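FOR RELEASE FRIDAY, 9 A.M.

Hiner College Students Put a Bag-Packing Robot to the Test and Are Not Ready to Cheer

ADTHORPE. Students in the Hiner College Robotics Club spent the spring term teaching a pair of robot arms to put snacks in a paper shopping bag. They are releasing their results today, including the ones that make the project look bad.

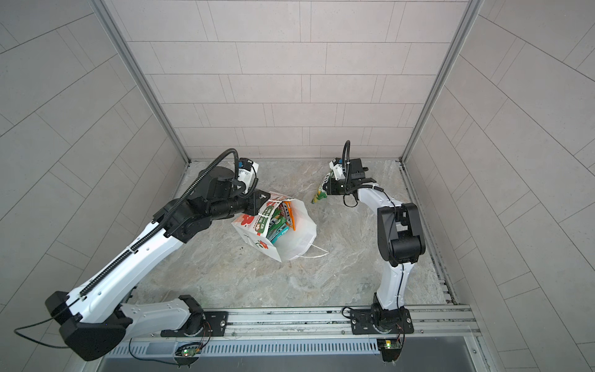
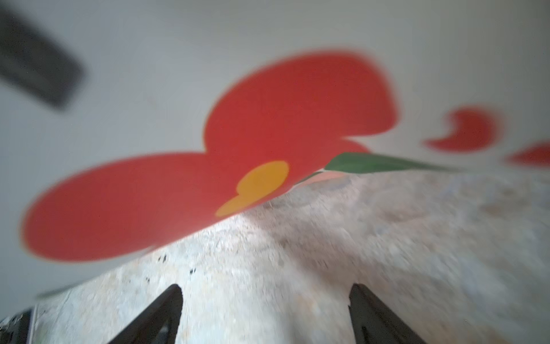
Page last changed: Friday, 8:40 a.m., Hiner College News Desk

The project, called Pruvlow, grew out of an argument at a club meeting. Several members had watched online videos of robots folding shirts, loading dishwashers and putting away groceries. Most of the videos were short. Very few said how many tries it took to get the shot. The club wanted to know what the full record looks like when a small team with a modest budget tries one household job and writes everything down.

The job was bag packing. A paper bag sits on the floor of the work cell with snack packages nearby. One arm has to take hold of the rim and keep the bag open while the other picks up a package, brings it over and lets go. The bag in the photos has red flowers on it and a white string handle, and the left arm has it by the rim while the right arm holds a green packet. The closer view, with the two finger tips at the bottom, comes from a camera at the gripper and shows how much of what a robot gets to look at is a big red flower and a grey mottled surface.

What the club found

Between the start of term and May, the club logged 3782 attempts. It threw out every run with a loose cable, a stopped camera, a bag already torn at the start, or a person reaching into the cell. That left 2084 attempts the students were willing to call fair.

Of those, 1210 ended with every package inside and the bag still upright.

The club asks readers to think hard about which of the two totals they compare that to. Set against the fair attempts, the arms did the job more than half the time. Set against everything logged, they did it fewer than a third of the time. A company selling a bag-packing robot would print the first result. A store manager standing next to one would live with the second, as cables come loose in stores too.

"We were told to lead with the success rate," the club says in its written report. "We had a long fight about it. In the end we could not agree that there was a single success rate, so we are giving out the counts and leaving the percent sign off."

Where it went wrong

The bag caused more trouble than the snacks. Paper gives way when it is pulled, and a bag with only a couple of light packages in it tips easily. If the first arm took hold too low, the opening folded shut. If it took hold well but pulled too far, the bag leaned over and the second arm dropped its package on the floor beside it. The handles caught on fingers. In one bad week in the middle of the term the handles ended more runs than anything else, and one proposal to cut them off was voted down on the grounds that bags come with handles.

Snack packages were a mixed lot. Crinkly packets with air in them were easy to grab and hard to release, and they sometimes stayed pinched between the fingers after the software had marked them as delivered. The club counts those as failures. Its first draft of the rules counted them as successes, and members found out only when they went back through the video by hand. Every log from the first part of the term was scored again.

The students also doubt that the system learned much about bags in general. Nearly all the training was done with one printed design. With a plain brown bag of the same size, the arms often reached for the wrong spot. The club did not run enough of those trials to publish a count and says it would be wary of any guess, including its own. Whether the arms were following the rim or simply the flowers remains an open question.

How the work was done

The club has 10 members this year. They worked in Oláh Hall, in the shared lab on the ground floor, mostly in the evenings when the room was free. Members guided the arms by hand controls to record sample runs, then trained a program on those samples and let it try alone. Only the tries made by the program are in the figures given here. Runs steered by a person went well much more often, and the report warns that a video clip will not tell a viewer which kind of run is being shown.

Scoring was done from video by two members working apart. When they disagreed, the run was counted as a failure. Some members thought this was too harsh and say so in a note at the back of the report.

What the club does not claim

The report does not say that robots will be packing groceries in Adthorpe any time soon. It does not say they won't. It makes no claim about speed, other than to note that every member of the club could fill the bag faster, and that this was true in the first week and still true in the last. It offers no view on jobs, a subject on which the club was asked for a quote by the college and declined to give one.

Nor does it claim that the method is new. The software is a standard approach with small changes, and the changes may not have helped. The club had planned to test them one at a time and ran out of term.

Public session

The arms will be running in Oláh Hall during the college open evening in May, starting at 6 p.m. Visitors may watch as many attempts as they like and are invited to keep their own score on the sheets provided. The club will not reset the cell and pretend a failed run was a warm-up. Visitors should stay behind the yellow line and should not bring their own snacks for the robot, as the club has more than enough.

The full report, with the scoring rules, the list of thrown-out runs and the members' note of disagreement, can be read at the front desk of the college library. Video of every logged attempt, good and bad, may be viewed by request.

Media contact: Hiner College News Desk, Adthorpe. Please put "Pruvlow" in the subject line. Reporters who would like a clip should ask for a full session. The club does not supply single runs.

###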